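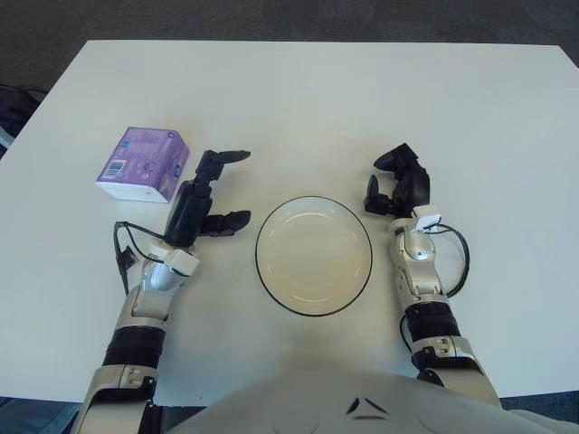

白いテーブルの上、紫色の小さな紙箱

店頭装飾用ペーパーガーランド「Lorkik」 6本セット

メーカー:Pudell
シリーズ:Lutovham(冬季店頭装飾)
取扱い:Iordache 店舗用品部
販売単位:1セット(6本)
受注開始:6月18日

商品について

Lorkikは、クリスマス商戦期の店頭や催事場に向けた紙製のガーランドです。厚手の紙を星形と三角形に抜いた旗を綿のひもに縫い付けてあります。ショーウインドーの上辺、レジカウンターの前面、期間限定ショップの入口などに張ってお使いください。

電飾を使わないため、電源のない売り場にも取り付けられます。商業施設の共用通路や屋内広場の仮設店舗では、コンセントの位置が決まっていて飾り付けの場所が限られることがあります。Lorkikはひもの両端を固定できる場所があれば設置できます。

旗の表と裏は同じ色で印刷しています。窓に張ったときに店内側から白い裏面が見えることはありません。印刷面はつや消しで、照明の真下でも反射が目立ちにくい仕上げです。

仕様

全長:200cm(両端の結びひもを除く)
旗の枚数:1本につき33枚
重量:1本154g
材質:旗は紙、ひもは綿
色:深緑、えんじ、生成りの各色
柄:無地
使用場所:屋内専用
生産:受注生産

色は1セットにつき1色です。色を混ぜたセットの用意はありません。深緑とえんじを交互に張りたい場合は、それぞれのセットをご注文ください。

旗は端から端まで等間隔に縫い付けてあり、ひもの上で動かすことはできません。前年までのLutovhamシリーズの旧型は旗をひもに通すだけの構造で、張ると中央に寄ってしまうというご意見をいただいていました。Lorkikでは縫い付けに改めています。旧型と並べてお使いになる場合、旗の間隔は揃いませんのでご注意ください。

取り付け方法

ひもの両端に結びしろがあります。フックや棚の支柱に結ぶか、輪を作って掛けてください。市販の粘着フックでも取り付けられますが、壁紙や塗装面では下地をはがすおそれがあるため、目立たない場所で試してからご使用ください。粘着フックは付属しません。

ぴんと張らず、中央がゆるく下がる程度に張ると旗の向きが揃います。強く引くとひもが回り、旗が水平方向に寝てしまいます。張ったあとに旗が裏返っている箇所は、根元をつまんで戻してください。

間口の広い売り場では、2本の端どうしを結んで長くすることもできます。この場合は結び目の位置にもフックを設けてください。結び目だけで重さを受けると、たるみが片側に偏ります。

取り付ける高さは、お客様の頭や買い物カートが触れない位置にしてください。商業施設内の店舗では、防火や避難経路に関する施設側の規定が優先します。本品に防炎加工はしていません。防炎物品の使用が求められる場所には設置できませんので、ご注文の前に施設の管理部門へご確認ください。

使用上の注意

屋外、軒下、結露の多い窓には使用できません。紙が水分を吸うと波打ち、乾いても元に戻りません。えんじは濡れた状態で布や白い什器に触れると色が移ることがあります。

白熱灯やハロゲンランプの近くには取り付けないでください。スポットライトの光が当たる位置に張るときは、器具との距離を十分に取ってください。暖房の吹き出し口の正面では旗がめくれ続け、縫い目が傷みます。

日光が直接当たるウインドーでは、会期中に色があせることがあります。深緑は比較的変化が目立ちませんが、えんじは明るい側に寄ります。翌年もお使いになる予定があれば、日の当たる面には生成りをお勧めします。

小さなお子様の手が届く場所、ペットのいる場所では使用しないでください。

収納と保管

外した後は、旗を同じ向きに重ねながらひもを折り返し、平らな状態でしまってください。丸めると旗に巻きぐせが付きます。商品は台紙に巻いた状態でお届けします。台紙は保管にも使えますので、捨てずに残しておくことをお勧めします。

保管場所は湿気の少ない室内が適しています。防虫剤や芳香剤と一緒に密閉すると、印刷面が変色することがあります。上に重い物を載せないでください。

折れ目が付いた旗は、当て紙を挟んで本の下などに置くとある程度まで戻ります。アイロンは使用しないでください。

注文と納期

受注生産のため、在庫の販売は行っていません。ご注文を色ごとにまとめて生産し、売り場の切り替え時期に合わせて順次出荷します。出荷日が決まりましたら、ご登録のメールアドレスへお知らせします。

12月に入ってからのご注文は、クリスマスまでのお届けをお約束できません。期間限定ショップなど会期の決まっている店舗では、設営日をご注文時の備考欄にご記入ください。間に合わない場合はこちらからご連絡し、ご了承をいただくまで生産には入りません。

複数店舗への分納を承ります。店舗ごとの送り先とセット数を一覧にしてお送りください。会期ごとに住所の変わる催事場へのお届けでは、施設名に加えて階、区画番号、搬入口の指定を必ずお書き添えください。搬入時間に制限のある施設では、時間帯指定が受けられないことがあります。

ご注文のセット数が合計200を超える場合は、通常のカートではお受けできません。法人窓口からお見積もりをご依頼ください。

価格は会員価格のため、ログイン後に表示されます。送料は送り先ごとにかかります。

返品と交換

縫い目のほつれ、旗の欠け、印刷の抜けなどの不良は、到着後に未使用の状態でご連絡いただければ交換します。交換は1本単位で承ります。紙の繊維による細かな点や、生産時期の違いによるわずかな色の差は不良には含みません。

受注生産品のため、お客様のご都合による返品と、生産開始後の色の変更はお受けできません。色見本が必要な場合は、旗だけを各色お送りします。商品ページ下部の見本請求からお申し込みください。見本の返却は不要です。

よくあるお問い合わせ

長さを切って使えますか。
はさみで切れます。切り口のひもがほどけてきますので、端を結んでからお使いください。切った商品の交換はできません。

店名やロゴを入れられますか。
本品では承っていません。Pudellの別注窓口で形と色を含めた製作を受け付けていますが、最小数量と納期は本品と異なります。

クリスマス以外の時期にも使えますか。
星形が入るため冬の催事向けとしてご案内しています。生成りは年始のセールや周年行事でお使いの店舗もあります。

三角形だけのものはありますか。
Lorkikにはありません。Lutovhamシリーズの次の追加品として検討中です。

関連商品

Lutovham 卓上ツリー(紙製、組み立て式)
Lutovham 棚用プライスカード 冬柄
Lutovham 入口用バナースタンド差し替えシート
Pudell 補修用綿ひも 生成り

商品に関するお問い合わせは、Iordache 店舗用品部の問い合わせフォームをご利用ください。設置場所についてのご相談では、間口の寸法と天井の高さをお知らせいただくと必要なセット数をお答えできます。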